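We use cookies to remember your settings and keep you signed in. By staying on this site you agree to our use of cookies. Accept / Manage preferences

Open day at Laretti, who else went?

maple_delia
Drove in from Ernurside with my two kids and my mum for the open day on 13th March, and I have to say it was a lovely morning out. We stayed by the toy kitchen far longer than we'd planned — the red tray on the counter had my youngest completely hooked. A couple of views from the gripper:

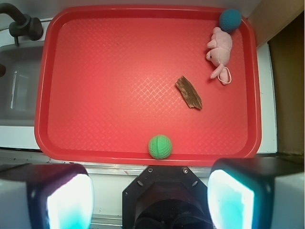
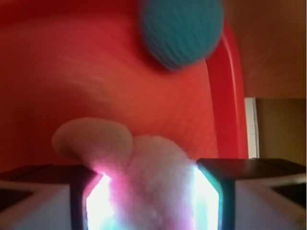

Mervin Landry did the talking at our session and he was so patient with the kids, who wanted to know if the arm gets bored. He said they aim for 2,000 practice grabs before they change the toys over, and they were at 1,798 that morning. My daughter has asked me every night since if they've got there yet!

thibodeau_fan
Glad you enjoyed it, Delia. I'll be the grump and say I found it slow. We waited through 4 groups to get near the bench, and I'd driven a fair way hoping to see something bigger than toys being picked up. My neighbour's grandson could do it in his sleep.

n_desjardins
Well sure, but your neighbour's grandson has had a few years of practice too :) Soft toys are a pain for a gripper, they squash and change shape on you. I'd sooner watch that than another arm stacking identical boxes, but I'm a bit of a nerd about it.

thibodeau_fan
Fair enough, I'll give you the squashing. I still reckon the waiting was poorly organised, and the coffee had run out by the time we got through.

shirl_g
No argument on the coffee! Does anyone know if they're running it again in August? I've got 8 Brownies who would love it.

maple_delia
Mervin said yes to August, but you have to book groups by email. I'll dig out the address and send it to you tonight, Shirley.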